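How Long Does Soup Stay Hot? My Semester Project on Bowls and Lids

Zarnondale Community College, Intro to Applied Science, final report, turned in 6/3/19

OK so I picked this topic because I eat lunch really slowly and my soup is always cold by the end. My first idea was a project on bike tires, which got turned down for being too big, and I'm kind of glad it did.

The question was simple. If you put the same amount of soup in different bowls, which one keeps it hot the longest, and does a lid matter more than the bowl? I guessed the bowl would matter most. I was pretty wrong!

I used 3 kinds of bowl: thick stoneware, thin steel, and a double-walled plastic one from the Kalten camping line that my aunt gave me. Every bowl got 230 grams of plain tomato soup, heated on the stove and poured right away. I stuck a kitchen thermometer in the middle and wrote down the number every minute (yes, every minute, I went through a lot of podcasts). Then I did it all over again with a saucer on top.

Without a lid, the steel bowl lost heat fastest and the camping bowl was slowest, so no shock there. The stoneware was weird though. It dropped a lot in the first couple of minutes and then kind of leveled off. I think the cold bowl was soaking up heat from the soup, so I tried warming it with hot water first and the early drop got much smaller. Worth doing at home if you have the patience.

With the saucer on, all the bowls got way closer together. Even the steel one with a lid beat the camping bowl without one. Most of the heat was leaving from the top as steam, and the saucer held a lot of it in. I ended up with 323 readings in my spreadsheet and that was the clearest thing in there.

Stuff that went wrong: I lost a whole run when I bumped the thermometer into the sink. My kitchen is also drafty, and the runs I did back in October by the window cooled faster than the later ones, so I left those out of the averages. And I only used one kind of soup. Something thick like split pea might act totally different.

If I did it again I'd try wide bowls against narrow ones with the same amount of soup, and I'd borrow a second thermometer so I could run two at once. 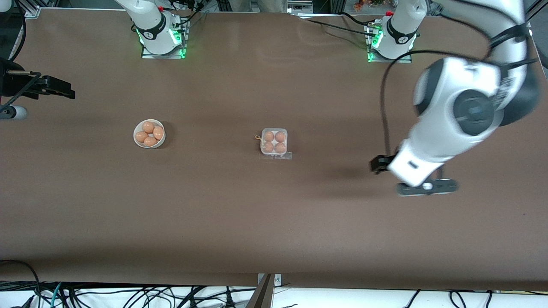
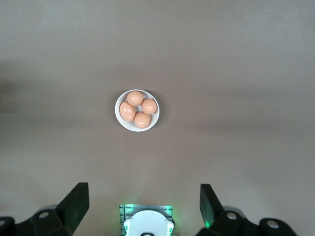 Figs. 4 and 5. The brown tabletop; small white bowl in Fig. 5.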